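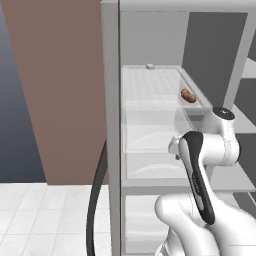
*Tall gray shelving, with the clear storage section higher up.*

The woman who runs the button shop in Volldale has been sorting other people's buttons for 25 years, and she is in no hurry to stop. We talked on a Sunday, 18th November, over a pot of tea that she kept topping up until I lost track of my cups.

"My aunt left me two cookie tins of them," she said, "and I thought, well, I'll sort these and then I'll sell them. I sorted them all right! Selling took me until the following February."

She sorts by color first, then by shank, and she has strong feelings about people who do it the other way (her sister does, and they don't discuss it at Christmas). The oldest card she owns is marked Zunder, and she has turned down $145 for it.

"He was a very nice man, and he drove a long way. But what would I do with $145? I'd only buy buttons."

Most of her customers want one plain coat button to match the others, and those are the visits she likes best. "They bring the whole coat in, you know, and we have a good look through the pockets while we're at it."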